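July, 14:20. Tabletop finish, Voyle bench

Second coat of the Ketulus matte went on the new top last night, 494 g including what stayed in the roller. Left it 8 hours with the door shut. Edges sanded again first, 4 passes each, as the Hatach board raises a nap there.

Color is the pale pinkish beige we ordered. It reads lighter in some spots and rosier in others, so check against the chip under the same lamp before calling it uneven.

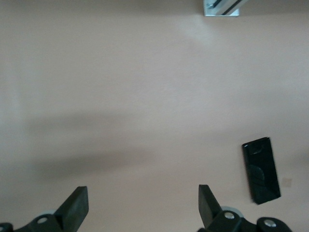

Fig. 1. Top from above, matte, faint fine texture.

No grain or print on the open area, as specified. Gloss reading still to do; the meter is over at Sturkine until later this week. Keep solvents off it for 6 days. Wipe with a damp cloth only.

To do: log the batch number off the can lid, order more 240 grit.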